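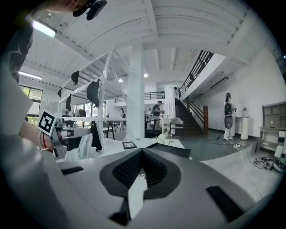 Enura 2 is out this month, and if you have ever lost an afternoon trying to work out why a perfectly good demonstration plays back a few inches to the left of where it should, this is the release you have been waiting for. The small software team at Skallholm has spent most of the winter on the part of the program that gets the least attention and causes the most grief, the step where a hand-held gripper's path through a room is worked out from its own camera view.

Earlier versions asked the tracker to find its footing from whatever the room happened to offer, and bright, white-walled rooms with big windows gave it a hard time. The new version lets the operator hold up a square printed marker card at the start of a take, and the software uses that card to fix scale and direction before it does anything else. People walking by in the background are now given less weight as well, so a busy workshop should no longer drag the path off course every time somebody crosses the floor.

The folks at Bélanger, who have been running the test builds since February, put the new tracker through 2216 recorded takes, all of them sorting and folding jobs done at a table. The old release had thrown out 1175 of those same takes as unusable. With the new one, more than 2037 came through with a complete path from first motion to last, and the team there tells us that the ones still failing are mostly very short recordings, or takes where a sleeve covered the lens for too long.

There is a good deal more in the package for anyone who likes to poke around. The planner now checks each recorded motion against the reach of the arm that will repeat it and marks the trouble spots on a timeline, so you can trim a take instead of throwing it away. The viewer opens faster, the export screen has finally been tidied up — many thanks to everyone who wrote in about that — and the calibration page prints marker cards at the right size on both letter and A4 paper.

Takes recorded with the older version will open without any conversion, though they have to be processed again to benefit from the new tracker, and that can run overnight on a modest machine. The download is on the usual page, along with printable cards and a short guide to setting up. An open afternoon is planned in Wostville in May, starting at 2 p.m., and visitors are welcome to bring a laptop and their most stubborn recordings.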